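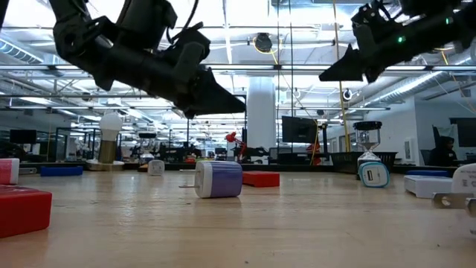
Chargers and small boxes on the table.

The Ferry to Wakier

Fitriani Pattinasarany missed the four o'clock ferry by the length of the jetty. She had run from the bus with her bag banging on her hip, and when she got to the gate the deckhand was already coiling the rope. He looked at her, lifted one hand, and went inside.

The next boat was at twenty past seven. She bought a tea from the kiosk and sat on the bench under the timetable. Her phone was on 2 per cent. She wrote to her brother, Missed it, get the late one, tell Mum, and the screen went black before she could see if it had gone.

It was July and the wind came straight up the channel. On the other side she could see Wakier, the whole of it, the church and the cannery and the row of white houses. Her mother's was the fourth from the left. The kitchen light was on. She had not been home in three years and now she could see the kitchen light and couldn't get to it.

An old man came along the jetty with a bucket and sat down at the other end of the bench.

"You're a Pattinasarany," he said.

"Yes."

"You've got the forehead. I worked with your father at Clernier. The cannery, before they changed the name." He put the bucket between his boots. There was some weed in it and two small flathead. "I was sorry about him."

"Thank you."

"I couldn't get to the funeral. My knee was being done."

She said that was all right. She hadn't got to it either, not properly. She had arrived on the morning, stood at the back in the wrong shoes, and left on the evening boat for a meeting she could no longer remember anything about. Her mother had wrapped some cake in foil and she had left it on the train.

"He owed me money," the old man said. "I'm not asking for it. I'm only telling you because it's a good story."

"How much?"

"Two hundred dollars. It was for the boat. You'd remember the boat."

She did. It was called the Drostovis, and neither of her parents had ever been able to tell her why. It had come with the name and her father thought it was bad luck to paint over it. It was green and leaked at the stern and he had taken her out in it on Sundays with a bread bag full of squid.

"The motor wasn't his, you know," the old man said. "It was Wuyts's motor. Wuyts wanted 840 for it and your father had 640, and he came to my back door at tea time and stood there with his hat on. Wouldn't come in. He talked about the weather until my wife took the potatoes off. Then he said, could you see your way."

"That sounds like him."

"He paid me back in fish. He'd leave it on the step in newspaper. Every week, never knocked. I said to him after a year or so, we must be square by now, and he said he was keeping a book." He rubbed his knee. "Well, I never saw any book. I don't think we were ever square. Either I owed him or he owed me and I could never work out which."

The kiosk woman pulled her shutter down and walked past them to her car. She said goodnight to the old man and he said goodnight back. The lights came on along the jetty, all but the last one.

"There is a book," Fitriani said.

"Is there?"

"A red one. It was in the drawer with the string. I thought it was tides." She could see it quite clearly, his square capitals, the columns ruled with the edge of a matchbox. FLATHEAD 3. WHITING 2 SMALL. She had drawn a horse on one of the pages and been told off for it, which hardly ever happened. "There were 49 pages. He'd numbered them himself, and he got cross because I'd spoiled number 12."

The old man laughed until he had to wipe his face with his sleeve.

"What's it say at the end?" he asked.

"I don't know. I only remember the horse."

"Your mother still got it?"

"She doesn't throw anything out."

He thought about this for a while. Out past the marker the ferry had turned and was coming back with its lights on, very small, lower in the water than she remembered.

"Don't go looking on my account," he said. Then he said, "But if you did happen to be in that drawer."

"I'll look tonight."

"I'm on this side most days. Unless it's blowing from the south."

He got up, one hand on the bench, and took the bucket. A few steps off he stopped and came back. He spread a sheet of newspaper on the slats, laid the two flathead on it, and folded it over at both ends and then in the middle, the way her father used to.

"For your mum," he said. "Tell her they want cooking tonight."

She held the parcel in her lap until the ferry bumped against the tyres. The same deckhand was on. He put the plank down, took her bag from her and looked at the newspaper.

"Flathead?" he said.

"Yes," she said, and went aboard.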